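Home Projects Data Notes Contact
Filed under: Politics & Elections, Open Data
5 min read

# demer-hearings

Hi, and welcome! I'm Sutrisno Osman and this is my collection of questions asked at judicial confirmation hearings in state senates. I started it because I wanted to know how often senators ask a nominee the same thing twice (a lot, it's a lot) and I couldn't find the transcripts in one place.

## What you get

There are 1,844 rows in `questions.csv`, one per question. The transcripts come from 50 hearings across 6 states. Each row has:

- `hearing_id` — matches the file names in `transcripts/`
- `speaker_party` — as listed on the chamber's roster that day
- `round` — first, second, or "extra" if the chair allowed more time
- `topic` — my own label, see below
- `text` — the question, with greetings and thank-yous trimmed off
- `follow_up` — yes or no

I left out written questions submitted after a hearing. They read so differently that mixing them in made the word counts pretty much useless.

## How the labels were made

I read everything myself, then my friend Liew read everything again without seeing my labels. Where we disagreed we talked it through and I wrote down what we picked in `disputes.md`. The hardest topic by far was "temperament" — senators love to ask about a past ruling when what they're really after is whether the nominee loses patience with lawyers. We went with the words on the page, so those sit under "past rulings."

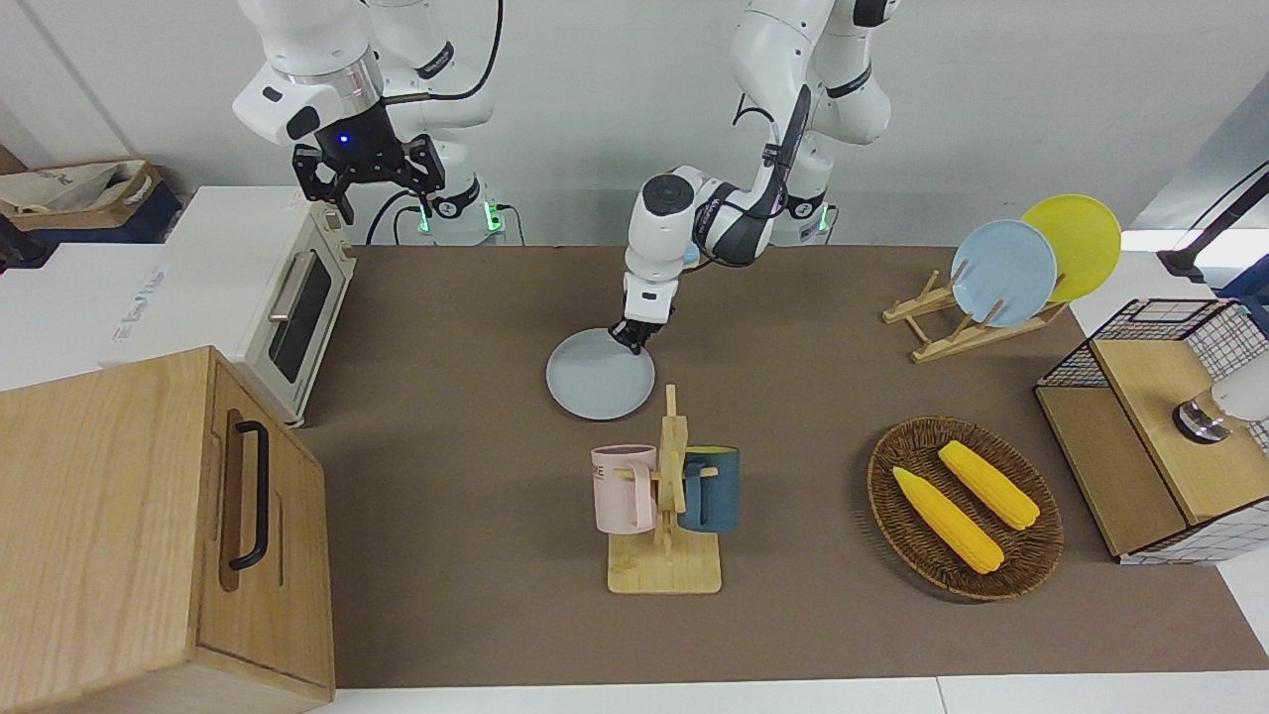

Vol. 2, No. 6

## Loading it

Any spreadsheet program will open the main file. If you use Python, `pandas.read_csv("questions.csv")` is all you need, but keep `hearing_id` as text or the leading zeros will vanish (ask me how I know!). The old Conadum export had its own column order, so scripts written for that one need a small edit.

## Known problems

A few transcripts were typed up from audio, and crosstalk got dropped. One chamber doesn't name the speaker when the chair cuts in, so `speaker_party` is blank there. Please don't fill those in by guessing.

And please don't use this to rank senators as "tough" or "soft." A member who goes last has usually had their best questions taken already, and the file can't show you that.

## Changes

January 9, 2025: fixed swapped rounds in 2 hearings and cleaned up curly quotes. I'm hoping to add the written questions as a separate file in March.

## License and thanks

The transcripts are public records. My labels are CC BY 4.0, so go ahead and use them, just credit the project. Corrections are very welcome — open an issue with the `hearing_id` and the line you think is wrong.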